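How to contest a camera-detected mobile phone fine

Drivers in the Gundale district who receive a penalty notice for using a mobile phone behind the wheel may ask for the notice to be reviewed. The following steps apply to notices issued from fixed and trailer-mounted cameras. Notices handed over in person by a police officer follow a separate process.

Before you start

Have the notice, your driver's licence and the vehicle's registration papers at hand. The notice number is printed at the top right and begins with the site code. For the Mogensen Road site, the code is 923.

You have 60 days from the date of issue to lodge a request. A request lodged on time puts the due date on hold until a decision is made.

Step 1: View the detection images

Sign in to the Initz portal and enter the notice number and the registration number of the vehicle. Both detection images will open on one page. Check the plate, the time and the lane. If the plate is not yours, select "Wrong vehicle" and go directly to Step 4.

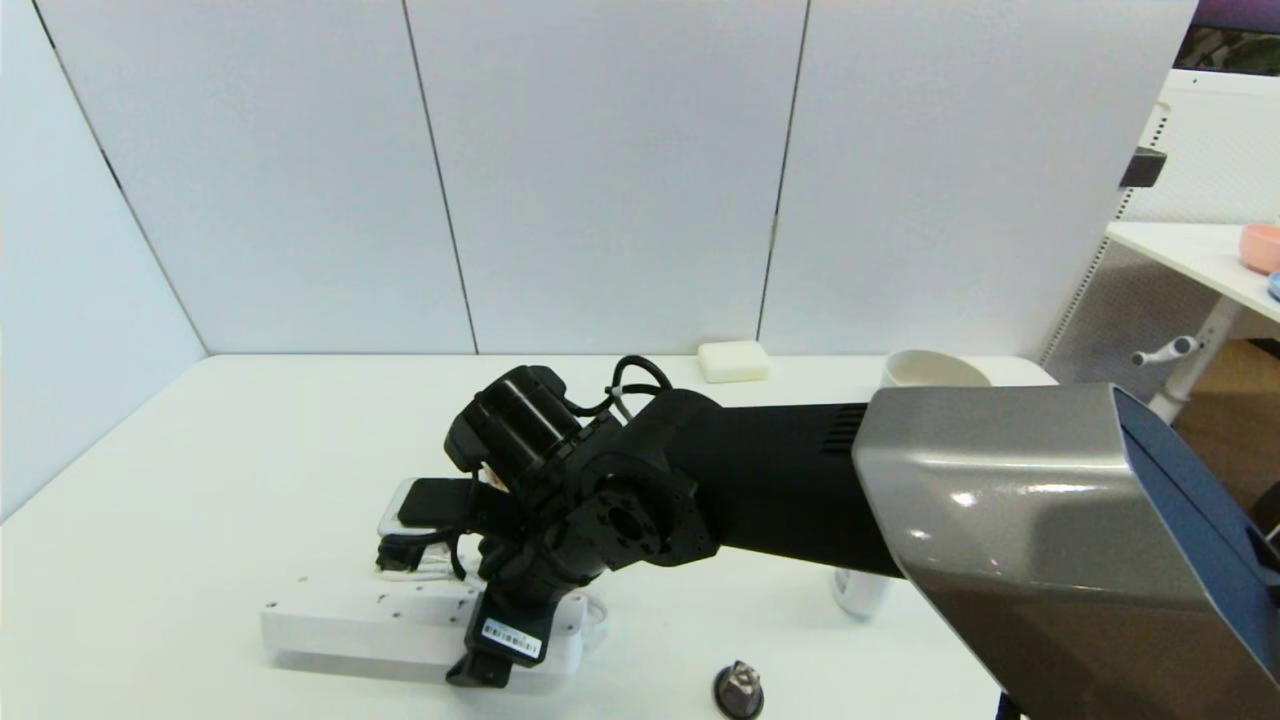
Black arm and silver-grey housing, with a white power strip on the table.

Step 2: Decide on your grounds

A review may be requested on the following grounds:

Another person was driving
The vehicle had been sold or stolen
The object held was not a phone
The vehicle was legally parked
A medical emergency was under way

Having been stopped at a red light is not accepted as grounds. A vehicle waiting in traffic is still being driven, and the same rule applies to a phone resting on the driver's lap.

Step 3: Write your statement

State what happened in the order in which it happened. Keep to 600 words and leave out matters of opinion – the reviewing officer considers only facts that can be checked. If another person was driving, give that person's full name, address and licence number. Knowingly naming the wrong driver is a serious offence.

Attach no more than 2 supporting documents, such as a bill of sale or a letter from a hospital. Phone records may be attached, but they show only calls and messages and will seldom settle the matter by themselves. 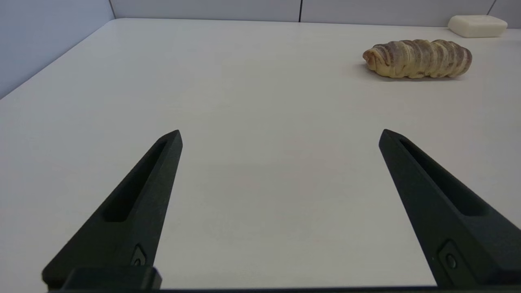
Esben Hviid writes that his own request was sent back in April for want of a signature on the second page, and he asks that readers check both pages before lodging.

Step 4: Lodge the request

Submit the form through the portal or bring a signed paper copy to the Flikarik service centre. Keep the receipt number. Requests cannot be lodged by telephone.

Step 5: Wait for the decision

The decision is sent by post to the address on your licence. If the notice is withdrawn, any amount already paid is refunded and no demerit points are recorded. If it is upheld, you may pay the penalty or choose to have the matter heard in court – the back of the decision letter sets out how to do so.

Last updated: 2018-12-24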